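Does a labelled cupboard stay tidy? Project report, Zeeshan Jatoi

The brief from our tutor said shared storage works better once everything has a fixed place. I doubted it at the start and I'm only partly persuaded now.

We used the Zaidi method, which allows two kinds of container and one label on each. Our limit was 300 words of written rules, taped up by the door in February. I don't think many people read them. By Saturday of the second week folders were going back wherever there was a gap, and the log sheet had 16 entries, most of them in my handwriting.

The lockable cabinet has one shelf. We agreed files go on top of it and bulky things underneath, but the lower part is hardly ever used, so the rule was never properly tested.
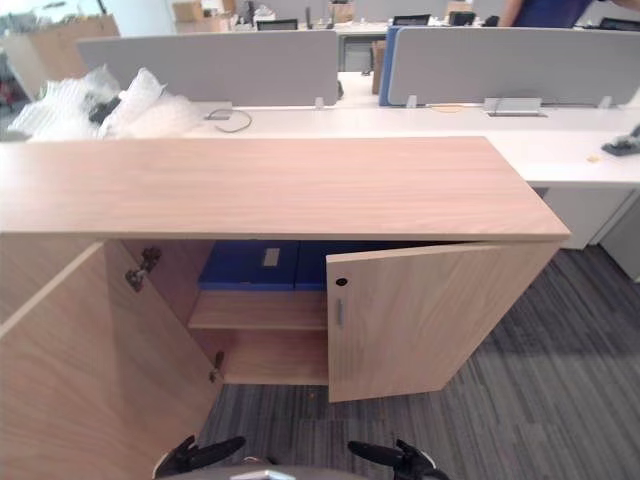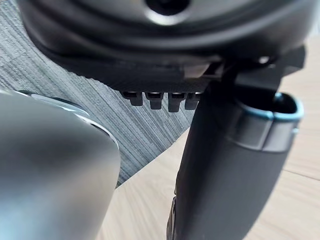 Reading time: 2 minutes

The first picture has the doors open, with something blue on the shelf and the space below it bare. A bare space is easy to keep tidy, so I wouldn't count it as a result. I would want a fuller cupboard and another term before recommending the method to anyone.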